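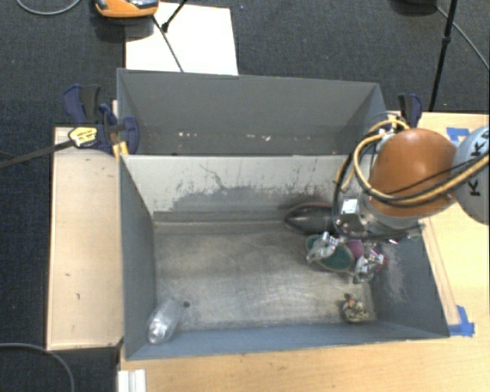

Fig. 1. Robot arm with its hand in the front of two gray bins.

Robots in the News: What I Found
Media and Society project, Tuesday, January 15, 2019
Group: Kimutai Makokha, Tyyne Honkanen, and me (Rafferty Ostrowski)

So my part of the project was headlines. I wanted to know how often small-town papers use a scary word (steal, invade, take over, you know the ones) when they write about robots. I picked two papers, the Husness and Elgate weeklies, and searched their online archives until my eyes hurt. I ended up with 636 stories, way more than I expected!

Kimutai read the Elgate ones and I read Husness. We marked a headline "scary" only if both of us agreed, and that led to a pretty long argument over "march into" (we left it out). Tyyne did the spreadsheet and caught 4 stories I'd counted twice, sorry Tyyne.

The scary words mostly showed up in stories about jobs. Stories about hospitals or school clubs hardly had any, even when it was the same reporter writing. I also noticed the politicians quoted in them loved the word "future" and almost never said which year they meant.

Our teacher, Ms. Oksanen, asked if the headline matched the article under it. Good question, and I only got through part of the Husness pile before December break, so I can't really say yet. Yaw Fiadzo from the other group has some 2,000 headlines from bigger papers and said we can borrow his list, so I'm starting on that next week.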